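Two arms are coming to our packing room — what changes for the rest of us?
Duangjai Thepsuriya
16 comments

We sort and pack mixed household bits at Kasier, and a two-armed Ornora starts with us soon. I'm excited! But will I still have a job I like, or will I just be stood there minding it?

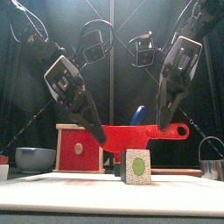 Virgilio Padilla
Our shift got ours in October and I love it. The dull reaching went first, and my wrists thank me daily. You'll spend the early weeks finding out what it likes to pick up. Something like that red scoop, with a wide bowl and a long flat handle, is a good one to try, as you can go for the rim or the handle end. Ask to be trained on setting up the table — that's the interesting bit, and it got two of us a better grade.

Cables are another matter. Thin ones need patience, so start slow and let the gripper close fully before anything moves.
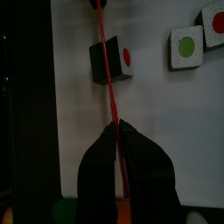

We also swap over every hour so no one is stuck on the same spot. Get that agreed before it arrives!

aupacker34
depends on your manager tbh. ours is fine, bit noisy

755 views · 34 shares

Related
Italum or Ornora for small parts?
Job titles after automation
Swapping stations: how often?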